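Irina Crăciun has run the table-setting course at the Prarkstead Center for Home Skills since the building on Urrego Street reopened. The course is intended for adults who are setting up a household after a long period in hospital or residential care. In February she met with the editor of this newsletter in the practice room to discuss the unit on bowls, plates and cups, which is now entering its second year.

The unit occupies the first two weeks of the program. Participants learn to place an item in a dish, take it out again, clear the table and return each article to its original position. Ms. Crăciun acknowledged that the content appears modest on paper.

"Families read the outline and ask when the cooking begins," she said. "I tell them that it begins with this. A person who can set down a plate and put something on it without hurrying has done a good part of the work of serving a meal."

The center owns 617 pieces of tableware, most of them donated when the cafeteria at Cornilell closed. Very few are used in the first unit. Ms. Crăciun prefers plain shapes and pale colors, and she keeps the number of articles on the table low.

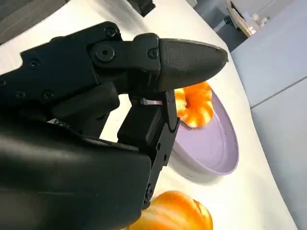 Color was the first matter she and her colleague Eino Laitinen had to settle. The original dishes were white, and several participants with reduced vision had difficulty finding the rim against a white tabletop. Mr. Laitinen proposed a change to tinted dishes. An orange pumpkin with pale yellow ribbing, placed in a round lavender bowl, can be told apart from its dish at a glance, and the dish can be told apart from the table.

"We tried gray first," Mr. Laitinen said. "It was respectable, but people kept reaching past it. With the purple we had fewer questions."

Asked whether the choice of produce was seasonal, Ms. Crăciun replied that it was a matter of size and grip. Small ribbed shapes give the fingers something to rest against. Smooth items are introduced afterward, and participants are asked to compare the two. Peppers come at this stage. They are light for their size and roll in ways that are difficult to predict, and a participant must decide where to take hold before lifting.

"An apple is forgiving," she said. "A pepper has shoulders and a narrow end, and it will turn in your hand if you take it by the wrong one. I have had long conversations with participants over a single pepper."

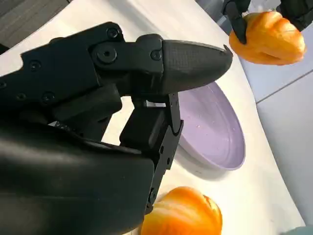 The comparison is carried out with the same dish throughout, so that only one thing changes at a time. Participants work in pairs and speak aloud as they go, naming the article and the place it is to be set down. Priya Holloway, the center's occupational therapist, introduced the speaking element last year. She had observed that participants who named the destination first were less likely to stop halfway.

Ms. Holloway keeps the written record of the unit. Each participant may earn up to 100 points, and a score of 99 is treated no differently from a full mark. "The points are for our planning," she explained. "They are not read out, and they do not appear on the certificate."

The most debated part of the unit is the finished setting. Saeed Najafi, who completed the course and now assists with it, believes that participants should be free to arrange the table as they would at home. Ms. Crăciun asks for a fixed arrangement during the first week and permits variation in the second. The plate goes in the middle, the cup toward the back on the right, and the remaining articles at the sides.

"I argued with her for the whole of the first week," Mr. Najafi said. "My mother always put the cups in front. In the second week I put mine in front, and Irina wrote down that I had done it on purpose, which I appreciated."

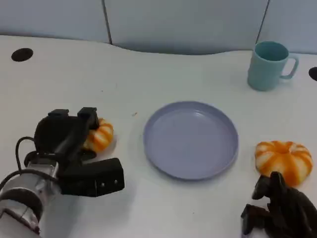 *A shallow plate between two pumpkin-shaped items, with a teal mug toward the back of the table.*

Mugs with handles replaced tumblers at Mr. Najafi's suggestion. The position of the handle is left to the participant, and Ms. Holloway notes it in the record only when a participant asks for advice.

The center expects to offer the unit at its Tretitz location later in the year. Kourosh Sadeghi, who manages that site, has requested a second set of tinted dishes and a table of the same height. Ms. Crăciun said she would deliver the dishes herself and remain for the opening week.

Applications for the next Prarkstead group are accepted at the front desk until 4 p.m. on working days.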